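Myklebust gets its fingers, and we get a toy sorter (nearly)

December 9, 2024

Well, the thing picks stuff up! Those of you who've followed the Myklebust build since July will know how long I've been promising that, so forgive me if this one runs on a bit.

Quick catch-up for anyone new. Myklebust is our home gripper project, put together between my spare room and the shared workshop at Stevness, and the job we've set it is tidying soft toys into a cardboard box. Soft toys are a rotten thing to grab. They squash, they roll, the keyring ones catch on everything, and the fluffy ones hide how big they are underneath. A wooden block would've been done by the end of winter.

The fingers now have blue textured pads on the inside faces, and that's been the biggest jump so far. With the old smooth ones we managed 26 clean lifts out of 100 tries. Last week I did another 114 with the new pads (my knees are still complaining about the floor) and only gave up on the tally when the kettle boiled. I'll put the full numbers up once I've typed them in properly, but the long-haired pink one is still the worst of the lot and the yellow puppy is my favourite by miles. 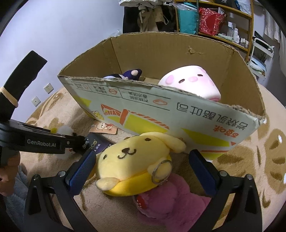 Chang-ho Ko reckons I'm opening the fingers far too wide on the way in, and that half my fumbles would go away if I came down narrower and straighter over the toy. Leif Vik wrote back to say narrow is fine until two toys are lying on top of each other, and then you want all the room you can get. They've been at it on the mailing list for days - I'm staying out of it and trying both.

Next up is the box end of things, mostly getting the toy over the rim without dragging it along the edge. I've also got to redo the cable run, which is a mess.

We've spent $2395 all up, bits and pads included, and the tin at Stevness is looking a bit light. If you've got offcuts of grippy rubber in any colour, bring them along to the next open night and leave them on the bench by the drill press, with your name on the bag please.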